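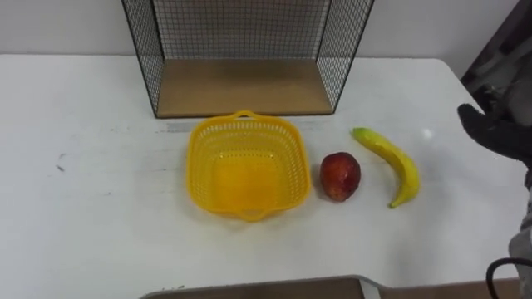

Home Storage Desks Contact

Mulivari Mesh Shelf and Basket

A desktop set for fruit, mail and the small things that pile up on a table. The shelf has a black wire grid at the back and sides, an open front and pale base board. The basket is bright yellow plastic with perforated walls – handy for rinsing fruit over the sink.

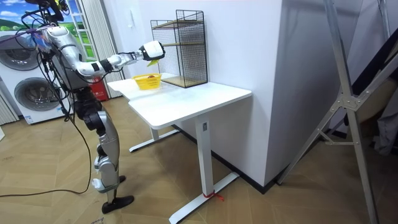

Setting up

Stand the shelf against a wall and keep the basket in front, where it can be reached easily. It holds a few pieces of fruit without crowding.

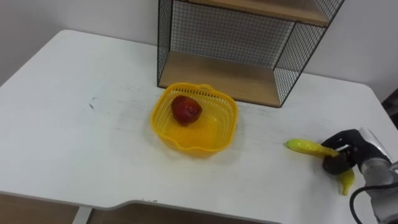

Wipe the boards with a damp cloth and dry them straight away. Yellow is the only basket colour in stock; grey sold out in July. Spare baskets come in packs of 2.

Last updated 2023-08-03

This site uses cookies. Accept Manage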